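Vastgate Community Forum
Board: Courts, Youth and Family Services
Topic: Student observers at juvenile hearings

ProgramDesk_VG
Members are advised that the Vastgate youth court program will admit student observers again in April. Places are limited to 20 per session. Each applicant must submit a signed parental consent form and the confidentiality pledge. Applications close on Monday at noon.

rowanfield
I would ask the program to reconsider admitting observers to hearings that involve minors. A pledge signed by a high school student offers little protection to the young person whose case is being heard. Written summaries with the names removed would serve the same purpose.

countyline44
I respectfully disagree with the previous post. The judge may close any hearing, and did so twice last year. My daughter observed a truancy session and now serves on the Terkent peer jury. A summary would not have led her there.

ProgramDesk_VG
Both concerns have been noted. The order of the day for observers is as follows.

1. Check-in opens at 8:15 a.m. at the Olteanu Street entrance. Bring a school ID.

2. Phones, keys and other metal items are handed over at security before entering the hallway.

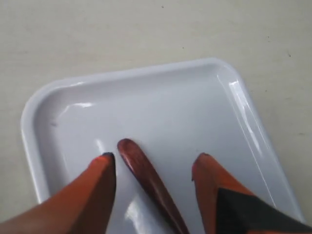 3. A clerk reads the courtroom rules aloud. Observers who arrive after the reading will not be seated.

4. Discussion with the clerk follows the last hearing and ends by 2:00 p.m. Names and case details may not be discussed.

rowanfield
Thank you for the outline. My objection to item 4 stands - a discussion without case details is hard to enforce.

millpond_pta
May we ask who pays for the bus? Our school was charged $540 last fall.

ProgramDesk_VG
The Proleck Fund has granted $2,000 toward transportation this term. Schools should send the invoice to the program office after the visit.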